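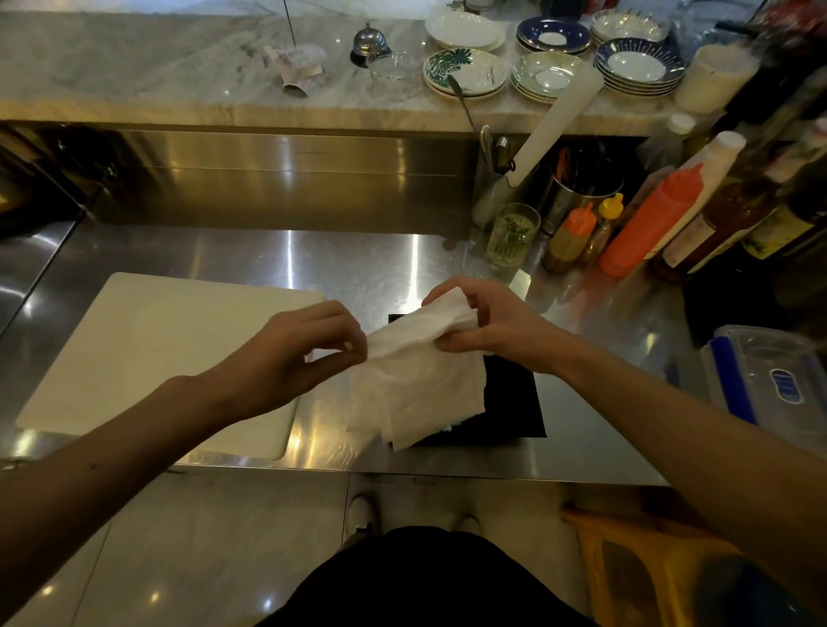

The Stevirness Museum submits this report to the Walczak Fund on the second stage of the collections care grant. Cataloging of the ecclesiastical metalwork is complete, with 343 objects now entered in the register and 51 referred for conservation. Under the revised handling rules, plain white paper towels may be used on work counters and trays but may not touch gilded or painted surfaces. Sofia Economou, Collections Manager, approved the rules in draft.

Eight display cases for the lower gallery were ordered from Arnaris. Delivery has moved to October, and the reopening of that gallery will follow. The delay does not affect the total budget.

Halina Wieczorek has begun the condition survey of the textile store. The first 131 records are enclosed as Annex B. The museum requests release of the third payment on the agreed terms.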